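Search this journal Advanced search
14 min read 2 shares 4 comments

3. Floors and floor finishes in the study rooms

Sowmya Subramaniam and Marin Todorova

3.1 Choice of surface

The rooms at Janlow were refitted before the study began, and the floor was the last item to be settled. The earlier surface had been a plain pale vinyl. Staff at the Dollcombe site, where the same vinyl is still in use, reported that crumbs, thread and small fasteners were easy to find on it but that scuffs showed within weeks. A speckled pattern hides scuffs well. It also hides the things a person is supposed to pick up at the end of a session, and we wanted to know how much this mattered in daily tidying.

We follow Prokopenko in treating the floor as part of the task and in reporting its pattern along with the furniture and lighting. Earlier work on household tidying often leaves the floor out of the room description altogether, which makes results from different rooms hard to compare. The pattern is visible in Figure 2, in the gaps between the fingers.
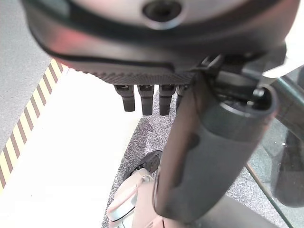 Figure 2. Speckled floor, seen from directly above the hand.

RESEARCH ARTICLE | ROOM SURFACES AND UPKEEP

3.2 Tidying records

Each session ended with a sweep of the floor and a written record of what had been collected. Records were kept on paper and copied into a shared sheet in May. Of the 400 records planned, 331 were complete enough to use. The rest were missing either the room number or the list of items, and we left them out instead of guessing from the session notes.

Items were sorted by size and by how close their color was to the floor. Two people did the sorting separately and then compared their lists. Most disagreements concerned gray items such as washers and short lengths of cord, which one sorter had marked as close to the floor color and the other had not. These were settled by placing a sample of the item on a spare piece of flooring and looking at it from standing height.

3.3 Problems with the records

Small items were listed less often in the speckled rooms than in the vinyl rooms. We can't say from the records alone whether fewer items fell or whether fewer were found. A second sweep with a magnet would have helped for the metal pieces, but it was only done in four sessions at Wetinbridge and is not included here.

The time of day was also recorded unevenly. Late sessions were swept under the ceiling lights alone, and low side light from a window makes a small object much easier to see by its shadow. Where the time was missing, the record was kept but dropped from the lighting comparison in Section 4.

Large items caused no trouble on either floor. Boxes, cloths and packing sheets were all picked up before the sweep began and are listed separately.

Share this section (2) View comments (4)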